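How to Clean Stuffed Animals Without Wrecking Them

By Elisa Melis
June 29, 2020

Search for advice on washing plush toys and you will find plenty of people telling you to put them in a pillowcase, run a cold cycle and walk away. Some of them have obviously never opened the machine afterward and found a pillowcase full of wet stuffing and one loose eye. The pillowcase trick works on some toys. It does very little for an old one with a weak seam, and the articles rarely mention that.

I've been cleaning secondhand plush for a few years now, mostly for the toy shelf at our Trovholm swap table, and I've ruined enough of it to have opinions. What follows is slow and a bit dull. It also doesn't ask you to buy much.

Read the tag, then doubt it

Tags that say "surface wash only" are often there to protect the maker. I've fully soaked toys with that tag and they came out fine. I've also had a "machine washable" rabbit go flat as a pancake. Treat the tag as one opinion. The toy will tell you more if you squeeze it all over.

If you feel a hard box, it's a sound module, and that toy doesn't get soaked unless you open the seam and take the box out. If it crunches, it may be filled with beads or very old foam. Foam that crumbles is finished, and no amount of gentle washing will bring it back. Restuff it or leave it alone.

Tug the eyes, nose, ears and tail. Anything loose gets sewn now, before water. Doing it later means sewing through damp pile, and you'll hate it.

What you need

A basin or clean sink
Mild liquid detergent, no bleach, no fabric softener
A soft toothbrush
Two old towels
A pet slicker brush or a wide comb
Cornstarch or baking soda, only if you're curious

About that last item. Shaking a toy in a bag of baking soda is supposed to "lift the dirt." In my experience it lifts a faint smell and leaves white dust in the seams for weeks. On dark fur it looks worse than what you started with. I keep it for toys that can't get wet at all, and I vacuum them twice afterward.

Surface cleaning

Most toys need only this. Put a small squirt of detergent in a bowl of lukewarm water and whip it up until you have foam. Use the foam and leave the water in the bowl. Scoop some onto the toothbrush and work it over the fur in short strokes, going with the pile. Wipe it off with a damp cloth, rinse the cloth, wipe again.

Go easy around the face. Stitched eyes are forgiving, but glued ones are not, and printed cheeks can fade with a surprisingly small amount of scrubbing.

Test for color first. Press a wet white cloth against the underside for a minute. If the cloth picks up color, stay with foam, work fast, and don't let a wet patch sit. A friend, Silviu Pană, swears that vinegar sets loose dye in any fabric. I tried it on a red dragon. The dragon bled anyway and smelled like salad.

A full soak

Fill the basin with cool water and a teaspoon of detergent. Push the toy under and squeeze it gently until the air stops coming out. Ten minutes is enough. Longer soaks mostly give the dye time to travel.

Drain, refill, squeeze, and keep doing that until the water runs clear and there are no suds. People quit too early here. Leftover soap makes the fur stiff and grabs dirt faster than before.

Don't wring. Roll the toy in a towel and kneel on it. Swap to the second towel and do it again. If you trust the seams, a slow spin in the washer, 800 rpm at the very most, gets out far more water than your knees will. My own Verschueren won't go below 800 on its spin setting, so I save that for sturdy toys and use towels for the rest.

Sort before you start
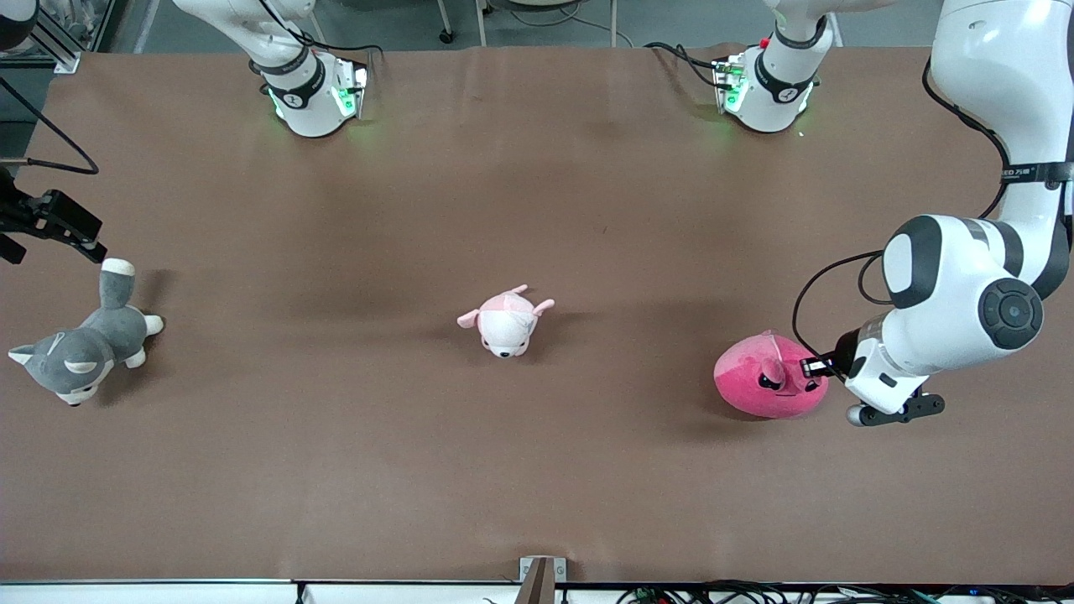
4 min read

A husky, a puppy and a blob make a decent sorting exercise, and I'd treat them as three separate jobs. The gray-and-white husky has a tail and pointed ears to support while it's heavy with water, so never lift it by either. The small puppy is pale pink and white, the sort of coloring that shows every drop of somebody else's dye. It goes first, in fresh water, alone. The magenta-pink one goes last and gets its own basin, whatever the cloth test said. With a simple squat shape like that, there's little to snag, and the stitched eyes are one less worry.

Yes, that means changing the water between toys. I know one popular guide suggests washing everything together "to save time." Try that with bright pink and white and let me know how much time you saved.

Drying

The outside of a plush toy feels dry a long while before the middle is. Press hard with a paper towel. If it comes away damp or the toy feels cool deep inside, keep waiting. Two days is normal for anything thick. Put it on a rack near a fan and turn it morning and evening.

I don't recommend the dryer on heat. Synthetic fur can frizz at the tips and it doesn't recover. Air only, no heat, with a towel in there for company, is fine for the last hour.

Brush at the halfway point, while the fur is slightly damp, and once more at the end. Light strokes. If the stuffing has clumped, pinch the lumps apart through the fabric while you're at it.

If it still smells after all this, the inside didn't dry. Wash it again and give it another day on the rack.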